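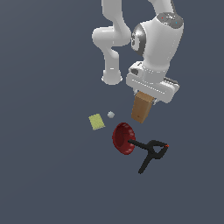 Figure 2. Simulated view of the clutter task. The arm holds the wooden block above the gray work surface; the sponge, ball, red bowl and spring clamp lie below it.

4.2 Collecting demonstrations by remote control

All demonstrations for the clutter task were given in simulation. The operator moved a handheld controller, and the change in its pose was applied to the gripper at each control step. A clutch button on the controller broke the link, so that the operator could bring a tired or badly placed hand back to a comfortable position without moving the arm. Gripper opening was bound to the trigger as a two-state command. We tried a continuous mapping in early trials and dropped it, as operators tended to relax the trigger during long moves and lose the object.

Each episode began with the objects dropped from a small height at random positions within the reach of the arm. No attempt was made to set them upright. The bowl could therefore come to rest on its side, and the clamp could end up lying against or over another object, as in Figure 2. Starts in which an object rolled out of reach were thrown away before the operator saw them. Apart from this check, operators were given every start that the simulator produced and were not allowed to ask for an easier one.

The task was to pick up the wooden block and set it down inside a goal region, which was drawn in the operator's view but removed from the images stored for training. The other objects could be touched or pushed. An episode counted as a success if the block was at rest in the goal region with the gripper open. Operators ended the episode themselves with a second button. The success test was run afterward and its result was not shown to them, in order to keep them from making small corrections aimed only at the test.

Two operators took part. The first had used the Pevska controller daily in earlier work; the second had one practice session, on a Thursday afternoon, before recording began. Together they recorded 87 successful episodes, and only these were used to train the policy. Failed episodes were kept in a separate set and are used in Section 4.4 for the recovery study.

Two differences between the operators are worth noting. The experienced operator turned the gripper during the approach and arrived over the block with the jaws already lined up. The new operator first moved to a point above the block, stopped, and then turned. Both habits give valid grasps, but the second leaves long stretches in which the commanded motion is close to zero. A policy trained on these stretches without any filtering learned to stop above the block and often did not start again. We removed idle steps with a threshold on the commanded speed, keeping any step in which the gripper state changed. The threshold was the same for both operators.

Grasp choice also varied. The block is longer than it is wide, and it may be held near its middle or toward one end. A block held toward one end can tilt in the jaws, and the tilt has to be corrected before release if the block is to land flat. We did not tell operators where to grasp. The policy was therefore trained on a mix of grasps, and the pose of the block relative to the gripper was not given to it as an input. It had to be read from the images.

Contact with the clamp was the main source of trouble in recording. Its handles are thin, and the simulator at times let a finger pass partly into a handle before pushing the two apart with a large force. We lowered the time step and increased the contact damping until this no longer occurred in our replay tests. Episodes recorded before the change were replayed under the new settings, and 9 of them no longer met the success test. These were dropped and are not part of the count given above.

4.3 Hand guiding as a comparison

For comparison, a smaller set was collected by hand guiding on the physical arm in the Uder laboratory. The operator held the wrist and moved the arm through the task with gravity compensation switched on. Joint positions were stored and then replayed without the operator so that no hands appeared in the training images. Replay was less exact than we had hoped. Small errors in the compensation model meant that the fingers closed slightly to one side of the recorded point, which mattered little for the sponge but could turn the block in the jaws.

Hand guiding was quicker to learn, and the new operator preferred it. Remote control gave smoother gripper paths near other objects, where a hand on the wrist would block the operator's own view. We did not pool the two sets. Results for each are reported separately in Section 5.

Related items

Vandenberghe, W. Clutch placement in handheld remote control of robot arms
Amundsen, S. Idle steps in recorded demonstrations
Grorkbridge workshop notes, September: replay errors in hand guiding
Sjögren contact test set: thin objects and small time steps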